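Minutes of the staff meeting on kitchen automation
Kastico, test kitchen group. Wednesday, 23 December 2020, start at 10:00
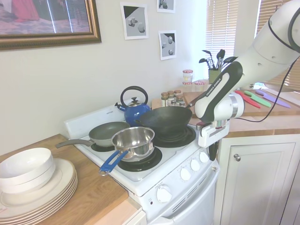 Present: Augustina Antwi (chair), Boris Begović (minutes), the morning cooks, the evening cooks, two people from the dish room, one person from the Lireo office by phone.

Absent with notice: the purchasing desk.

1. Minutes of the November meeting

The minutes were accepted with one correction. Under item 4 it was written that the evening shift "agreed" to the new start time. The evening shift asked to have it written as "took note of". This is now changed.

2. Report on the arm at the stove

Augustina reported on the period since the last meeting. The arm made 2,539 handling moves with pots and pans. A move means that it takes a handle, brings the pan to another place and lets go. In 189 of these moves a person had to step in. Most of these cases were with the wok and with the small saucepan, and the reason was usually the handle, which was turned a little from the position where the arm looks for it.

One of the morning cooks said that the number 189 is too low in her opinion. When she sees that a handle is standing wrong, she turns it by hand before the arm starts, and this is not written anywhere. Two others said they do the same. Augustina answered that she did not know this and that such corrections are also work and must be counted. From January there will be a second column on the sheet for them.

The question was raised who is responsible when a pan is put down not fully on the burner. Until now the cook on duty has signed for it. After a long discussion it was decided that the cook signs for the food and the technical person on shift signs for the position. Boris will write this into the shift rules.

3. Changes in the tasks of the cooks

The cooks described how their day is different now. They lift less, and this was welcomed by everybody, above all by those who have trouble with the wrist or shoulder. On the other side, they stand and watch more. One evening cook said that watching for two hours makes him more tired than cooking for two hours. He would like to cut vegetables or prepare spices at the same time, but the present rule says that the person at the stop button may do nothing else.

Augustina does not want to change this rule before the safety review. She proposed shorter turns at the button instead. It was agreed to try turns of 18 minutes — after that the person changes to preparation work and a colleague takes over. The dish room asked if they can also be in this rotation. Yes, if they have done the training.

It was also asked if the place at the button is paid as cook work or as helper work. Augustina confirmed that it is paid as cook work for everyone, also for the dish room people during their turn. She will ask the Lireo office to send this in writing. The colleague on the phone said that it should be possible in the first week of January.

4. Order at the work place

The cooks complained that they no longer may arrange the kitchen in their own way. Each pan has its burner and each handle has its direction, and if somebody moves the kettle to make tea, the morning setup is wrong. Boris explained that the fixed places are needed for the present program. The next version from Gautier should find the pans by itself, but there is no delivery date and he does not wish to promise one.

Decision: the kettle on the stove is used only for the trials. For tea, an electric one will be bought for the break room. Purchasing is to be informed.

Knives: nobody should reach for the knives on the back counter while the arm is switched on. The evening shift asked for a second set near the sink. Accepted.

5. Training

So far 7 persons have finished the basic course (start, stop, restart after a fault). The course from Trinirus is in the afternoon, and the morning shift must stay longer for it. These hours were not paid in November. This was a mistake and will be corrected with the next salary.

Two cooks asked for the longer course, where one learns to teach the arm new positions. They feel that they know best how a wok must be held, and now they must explain it to a technician who then does it. Augustina supports this and will ask for two places.

6. Other points

A cook asked directly if there will be fewer jobs next year. Augustina said that no positions will be cut during the trial, and that for the time after it she has no information. The staff asked that this answer is written in the minutes word for word, and it is done here: "No positions will be cut during the trial. For the time after, I have no information." The item stays open for the next meeting.

The key of the dry store is missing again. Whoever has it should please bring it to the office.

End of the meeting: 11:35
Minutes: Boris Begović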